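From: Jolien Boersma
To: Gidodau hall users list
Subject: Re: Winter lets and the new heating hours

Hendrik Jacobs wrote:
> Can someone confirm the heating hours from November? The notice in the
> porch says 6 pm but the Pedodholm choir were told they could have it on
> from 4. Also, is the small room still going up in price? And do we have
> any spare mains leads? Ours went missing after the supper.

Hendrik,

The notice in the porch is the old one and I will take it down. From November the boiler comes on at 2 pm and goes off at 10 pm, every day the hall is let. Morning groups need to ask me for the override key and sign for it. Please don't turn up the dial in the corridor, as it only controls the radiators in the kitchen and the back passage.

The small room stays at the same price until spring. The main hall goes up by 6 euros a session. Last winter's gas came to 400 more than we had set aside, and the Dekker service contract has gone up by 70 on top of that. Groups who have already paid for the winter will not be asked for the difference.

On the leads, yes, there are plenty. Take what you need and write it in the book.
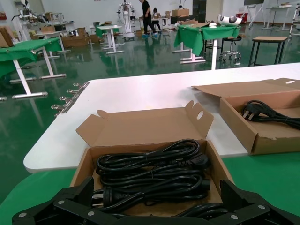

The box of power cords, all coiled and tied.

The side door still sticks. Lift the handle as you push and it will close. Plovumex have quoted for a new frame but can't fit it before the frost, so please check it is shut when you leave, or the heat goes straight out into the yard.

If your group is not meeting over the holidays, let me know which evenings you are giving up. The bridge club would like an extra one.

Jolien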